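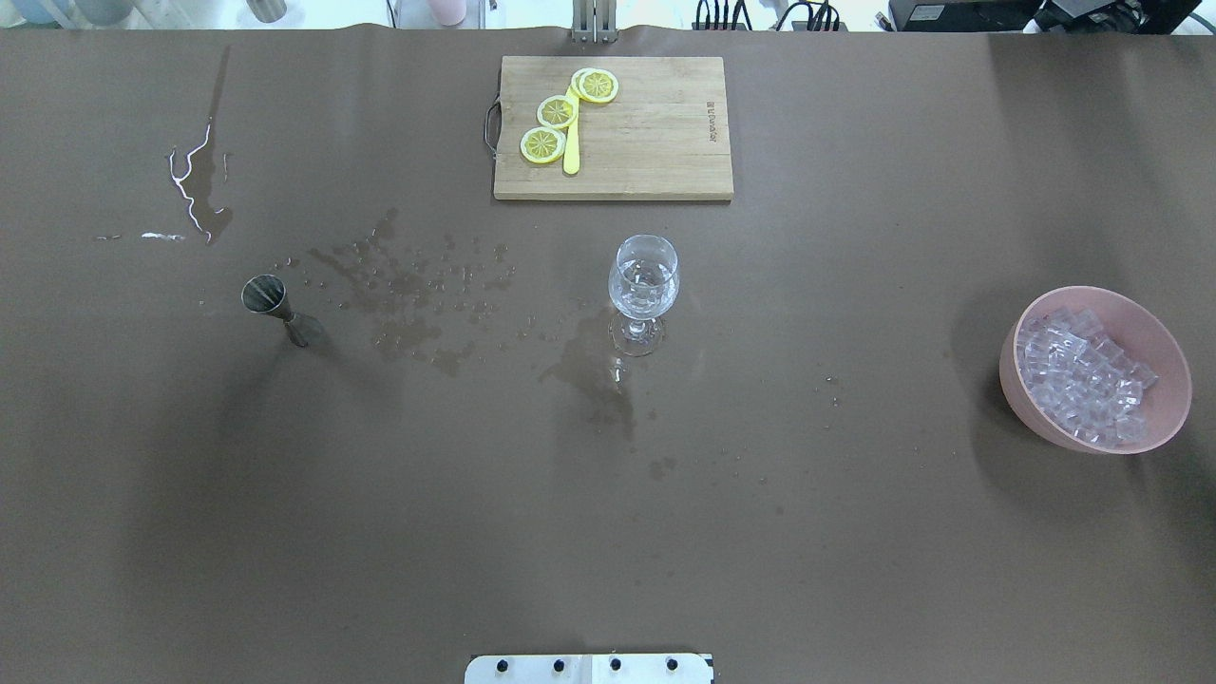
A shandy is the easiest beer drink you can make at home, and it's the first thing I teach anybody who tells me they don't like beer! Half cold wheat beer, half good lemonade, and you're there. The catch is that most store lemonade is far too sweet for it, so I make my own lemon syrup and keep a jar in the fridge from June until the leaves come down. You'll want plain round slices for the glasses too, rind left on, and four of them on a bamboo board with a yellow plastic knife is about as much equipment as the garnish calls for. The syrup takes a little longer, but most of that is waiting.

What you need

6 lemons, unwaxed if you can find them
1 cup white sugar
1 cup water
A pinch of salt
4 bottles of wheat beer, very cold
Plain soda water

Making the syrup

Peel 3 of the lemons with a vegetable peeler and try to leave the white part behind. Put the peels in a bowl with the sugar and salt and rub it all together with your fingers until the sugar feels like damp sand. Your whole kitchen will smell amazing. Cover the bowl and leave it on the counter for at least two hours. Overnight is better, and I usually start mine on Tuesday evening if people are coming over the next day.

Heat the water until it just steams, pour it over the peels, and stir until you can't feel any grains at the bottom. Let it cool completely. Then juice the peeled lemons, add the juice, and strain everything into a clean jar. It keeps for two weeks in the fridge.

Don't boil the juice! I did that for my whole first summer and couldn't figure out why my shandies tasted like cough drops.

Picking the beer

Go for something soft and cloudy. A Belgian-style wit with orange peel and coriander is lovely here, and a German hefeweizen gives you that banana note that some people go crazy for (my neighbor Burgi Rainer won't drink it any other way). Skip anything very bitter. Hops and lemon pith pull in the same direction and you end up with a mouthful of aspirin. Pale lagers work fine, just use a bit less syrup.

Putting it together

Chill the glasses for 20 minutes. Pour 2 tablespoons of syrup into each one, add half a cup of soda water, and give it a quick stir. Now tilt the glass and pour the beer slowly down the side, because it will foam more than you expect with the sugar in there. Stop an inch from the top and wait for it to settle. Slide in a lemon slice and taste before you stir again. If it's too sharp, another teaspoon of syrup fixes it.

Changing it up

Swap one lemon for a grapefruit and use a little extra sugar. Or add a few slices of fresh ginger to the hot water and fish them out when you strain. Dirk Desmet wrote in to say he tops his with a splash of sour cherry juice, and I tried it last weekend and have made it three times already. Go easy on the cherry, it takes over fast. Non-alcoholic wheat beer is great in all of these, and the syrup amounts stay the same.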